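Clandotar Tabletop Arm Service
Frequently Asked Questions

This page answers the questions most often received from laboratories, training centers and small workshops considering the Clandotar Tabletop Arm Service. Customers with an existing agreement should refer to their service schedule where it differs from the text below.

General

What does the service include?
The service provides one robot arm with a two-finger gripper, the control computer, the Rindico task software, and installation at the customer's site. Two days of operator training are included in the first year. The table is supplied by the customer.

Can the arm be purchased outright?
Yes. The arm and gripper may be purchased or leased. The monthly lease is $579 and covers software updates and one inspection visit per year. Purchase prices are given by written quotation only.

Who is the service intended for?
It is intended for organizations that need to sort, place or rearrange small, light items on a flat surface. It is not suited to food production, outdoor use or lifting heavy loads. Customers with such needs may write to Dale Ouellet in the sales office, who can say whether another product applies.

Site and Installation

What kind of table is required?
A rigid, level table with a plain, matte top. White or light gray is preferred. Glass and polished metal are not accepted. Light scuffing of the surface does not normally affect operation, but large stains should be cleaned or painted over before the installation visit.

How long does installation take?
Most installations are completed in one working day. The engineer will mount the arm, route the cables, set the working limits and run the acceptance tasks with the customer present. Saturday visits can be arranged at an added charge.

May we move the arm to another table?
Yes, but the working limits must be set again before use. Customers who have completed operator training may do this themselves -- the procedure is in chapter 4 of the manual.

Tasks and Objects

Which tasks are supplied with the software?
The Rindico library holds 50 ready-made tasks at present. They cover picking, placing, stacking, sorting by color and simple table setting. New tasks are added in January of each year at no charge to lease customers.

Which objects can the gripper handle?
The gripper is suited to small rigid or slightly soft objects, such as cups, blocks, toys and small boxes. The customer may use its own objects. Items with a very smooth or oily surface should be tested first.

Can several kinds of objects be on the table at once?
Yes. A table-setting layout may combine cups, saucers and smaller loose items, and the arm may work on one item while the others stay in place. Operators should leave enough space between items for both fingers to pass, and should check that the gripper cable has free movement over the table.

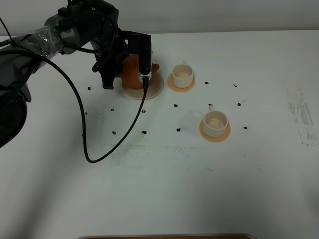 Safety and Support

Must the arm be enclosed?
Each site must complete a risk assessment before first use. Where the assessment calls for a guard or a marked floor area, the customer is responsible for providing it. No person should reach into the working area while a task is running.

What should we do if the arm stops during a task?
Press the stop button, remove any object from the gripper by the method given in the manual, and record the message on the control screen. Do not restart the task until the message has been read in full. If it appears a second time, contact support.

How do we contact support?
Support requests are made through the customer portal and are assigned by Karine MacPherson's team. Please have the serial number of the arm ready. Questions on training should be addressed to Dagim Gebreyes -- group bookings require two weeks' notice.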